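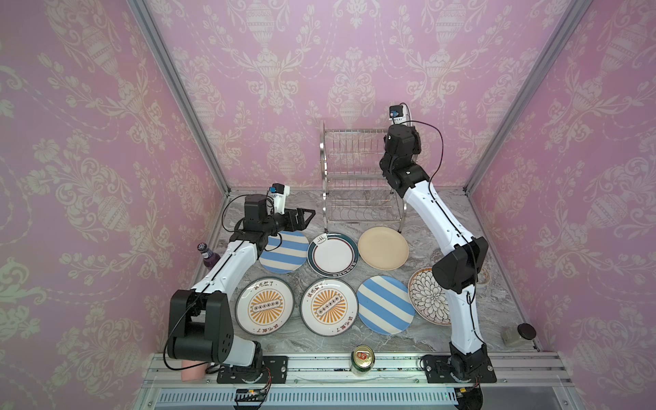
According to one reader, a household should own no dish that it is afraid to use. The remark arrived in response to my July entry on inherited tableware, and it deserves a fuller answer than the one I gave at the time.

The position of this blog has been that inherited sets should be kept together where possible. I continue to hold that view in general. I accept, however, that keeping a set together and keeping it in a cupboard are separate matters, and that my earlier entry treated them as one. A service for twelve that leaves the shelf once a year is well preserved, and it is also very nearly absent from the life of the family that owns it.

My own circumstances are as follows. On the closing of my aunt's house in Lorasstead I became responsible for 65 pieces of a pattern known in the family as Skistent. Whether that was the maker's name for it has never been established. The backs carry no mark that I can read, and the name appears only in my aunt's handwriting, on the lid of the carton in which the soup plates were stored. The set includes two sauceboats, a covered dish without its cover, and nine dinner plates in good order. The remaining dinner plates are chipped to varying degrees.

For the first winter the cartons stayed in the hallway. I then sought an opinion from Pinheiro, the secondhand dealer on Kevach Street, and was offered $80 for the whole. I declined. The figure was fair, as I have since confirmed from similar listings, and I record it here for readers who may be expecting more. Large dinner services are difficult to sell. They are heavy, they are costly to ship, and few people now have a sideboard.

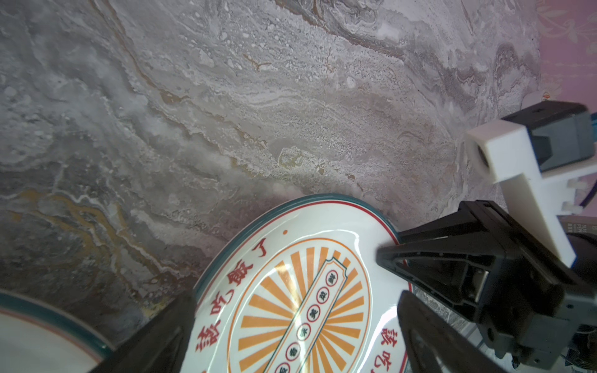 Having declined to sell, I adopted a policy of daily use for the dinner plates and side plates, and occasional use for everything else. The policy has been in force since spring. The results to date are given below for those considering a similar step.

Breakage. One side plate has been lost. It slipped while being dried and met the edge of the sink. I had expected to be more upset than I was.

Washing. All pieces are washed by hand in warm water with ordinary dish soap. I do not put anything with a painted or gilded edge in the dishwasher, and I do not soak it overnight. The additional time comes to a few minutes after supper, during which the radio is on.

Storage. Plates are stacked by size with a sheet of felt between each. Cups hang from hooks in my kitchen, although several correspondents object to hooks on the ground that handles fail without warning. I have noted the objection and have moved the two cups with visible repairs to a flat shelf.

Chipped pieces. These remain in service if the chip is on the outer edge and feels smooth. Where it is sharp, or where a crack runs toward the center, the plate is retired from food and goes under a flowerpot. My aunt did the same, and several of her flowerpot plates are still outdoors in Lorasstead unless the new owners have taken them in.

Guests present a separate difficulty. When the table is laid with an old service, some visitors become careful in a way that does nothing for the conversation. I have found it useful to serve the first course on plain white and bring the older plates out with the main dish, by which time people are less inclined to look at what is underneath. I also no longer tell the history of the set unless asked. A long account of a carton lid is of limited interest to someone holding a fork.

There is also the question of mixing. With nine sound plates and frequently more than nine people at a holiday table, some departure from the pattern is unavoidable. I previously advised buying replacements to match. I withdraw that advice. Matching is slow, the glazes of different years rarely agree, and the search can become an occupation in itself — I spent part of one Saturday driving to look at a platter that was plainly from another service. 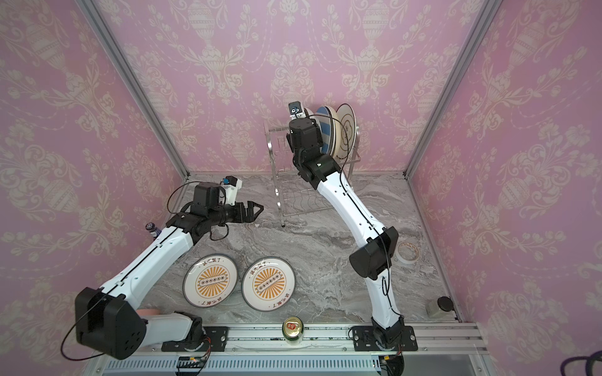 One correspondent disagrees with nearly all of this, and asks that the contrary case be stated. In that household the good plates come out at New Year and at no other time, the children are aware of it, and the opening of the cabinet is itself part of the day. Were the same plates to appear under scrambled eggs, it is argued, the day would lose something that could not easily be put back.

I find this persuasive as regards that family. It would be less so for mine, where there was never a fixed day and the cabinet was opened whenever my aunt felt that company warranted it. The soup plates will therefore move to the kitchen shelf next month, once a second shelf has been put up to hold them. The sauceboats stay where they are. I do not make enough gravy.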